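Small drawers, small order

2024-07-19

For a long time I kept all my screws in coffee tins. It is a system many people know: when you need one screw, you pour the whole tin on the table, you search with one finger, and then you push everything back with the side of your hand. I did this for almost 2 years, through the whole renovation of the hallway, and each time I told myself that I would sort them when the shelves were finished.

The shelves are finished now. So I bought an organizer with drawers, the small kind with a handle on top, and I put it on the white table where I can work from the front.
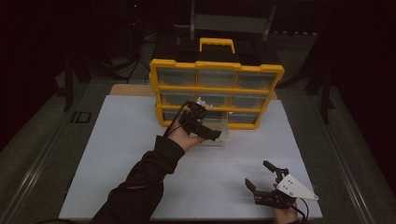 Juresance

Nine drawers seemed to me too few when I ordered it. I had looked also at a larger cabinet from Wallner, but it must be fixed to a wall, and I wanted something I can carry to the place where the work is. The handle decided it. The yellow colour I did not choose for beauty, but I admit that I like it more every day. In my dark workroom it is the first thing I find.

My first plan was to sort by length. This was a mistake, as I understood after one evening. When I repair something I do not think "I need a long one", I think "I need one for wood" or "I need one for the hinge". So I emptied everything again and began by purpose. Wood screws went at the top, machine screws in the middle, and the bottom row was for the things which come alone: the spare screw from a lamp, the odd one from a door handle, the one you are afraid to throw away.

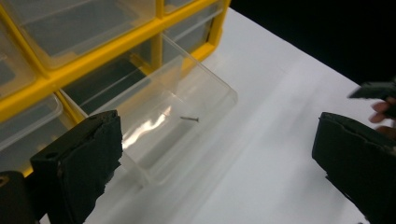

I also learned to take a drawer out completely when I fill it, and to put it on the table in front of me. If you drop screws into a drawer which is still half inside, some of them go over the back edge and you hear them fall behind. Then you must take out the neighbours too.

Labels I have not made yet. The drawers are clear enough that I can guess what is inside, but guessing is how the coffee tins began, so I will write small paper ones before September, when I start with the kitchen cupboards. The washers are still in their tin. If somebody has a good method for washers of many sizes, please write it in the comments, I read all of them.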